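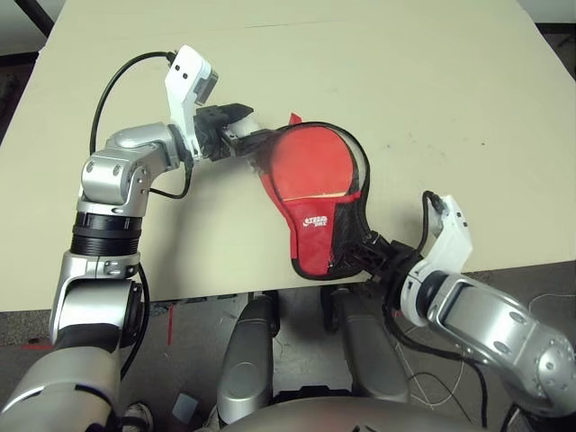
Girkmont, diary keeper and club secretary, Althorpe Table Tennis
2023-02-28

Paddle back in its case, case held up over the beige table, me back to pretending I'll practice. The case is the best thing I own for this sport. Red, black trim, mesh down one side so the paddle can look out at all the games it isn't winning. I lost 11 to 2 at Cisneros last night and the case still looked terrific.

Paid the 50 dollars in dues. Need new rubber before the Nurkthorpe match, and that's another chunk of February gone. Must also find the spare balls, last seen in a coat I may have given away.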